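In Defense of the Mismatched Paper Cup

By Rima Zein

Every April my sister-in-law asks me what theme we are doing for the children's party, and every April I tell her the theme is whatever is left in the cupboard. She laughs, and then she sends me links. Plates to match the napkins, napkins to match the balloons, cups to match all of it, sold in packs of 12 when you have 13 children coming and a grandfather who likes his tea in paper. I read the links, I do, and then I go and open the cupboard. 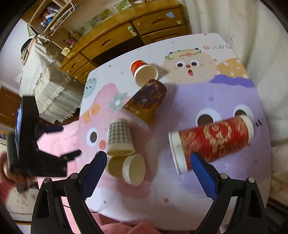
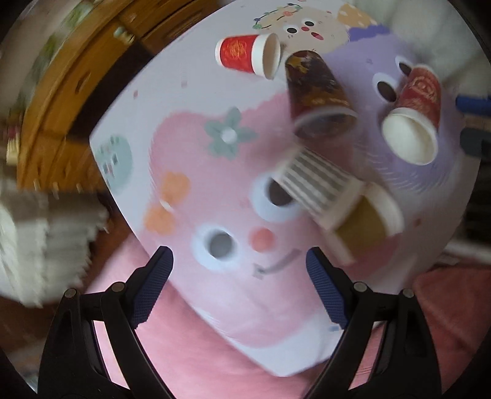 Paper cups on the cartoon table, all of them lying on their sides.

I have come to love a table like this, and I'd like to say a word for it, because I think a lot of us have been talked into being ashamed of ours. Look at the company those cups are keeping! A red one with gold on it, dressed up for a wedding or a holiday, lying on its side over a big furry cartoon face. A brown and amber one that could have come from a coffee counter. None of them were introduced to each other before they landed there, and they get along fine.

My mother kept her paper cups in a tall tin on top of the refrigerator, and you could read our whole year in it if you knew how. The fancy ones were from my cousin's engagement, the plain ones came home from the school fair, and there was a sleeve of green ones from Qudah, the grocery on our corner, which I believe gave them away because the printing had gone wrong. When company came she took down the tin and everybody got what they got. My brother always wanted the engagement cup. We fought about that cup more than we ever fought about the television.

So I may be partial. But I have also been to the other kind of party, and last spring I gave one. I ordered the full matching set from a shop called Pastow, everything in the same soft blue, and I spent more than 80 dollars before I had bought a single thing to eat. It did look lovely for a few minutes. Then the children sat down and put their drinks down and got up again, and when they came back there was a whole row of identical blue cups and not one child who could say which was theirs. I poured a great deal of juice down the sink that afternoon. With the cupboard cups a five-year-old will tell you at once that hers is the checkered one, thank you, and she will guard it until bedtime.

My neighbor Omar Nseir disagrees with me about this (he disagrees with me about parking too). He says a table ought to look as if somebody thought about it, and that guests can feel the difference. I take his point, and I have eaten very happily at his table. Still, I think you can put your thought into the food and the chairs, and into who sits beside the uncle who doesn't hear well, and let the cups look after themselves.

And the table under them matters less than you'd think, too. Children don't mind a busy print with round eyes and a red nose looking up past the drinks. Mine used to park their cups on the faces on purpose, one on each eye, and I never saw a centerpiece hold their attention for half as long.

Then there's the part after, when it's getting dark and the coats have gone home. I used to leap up and clear. Now I leave the tipped cups where they are for a bit and sit down with my shoes off - I recommend it. The ones that are still good get wiped and go back in the cupboard, the fancy red ones at the front, for whoever's turn it is to fight over them next.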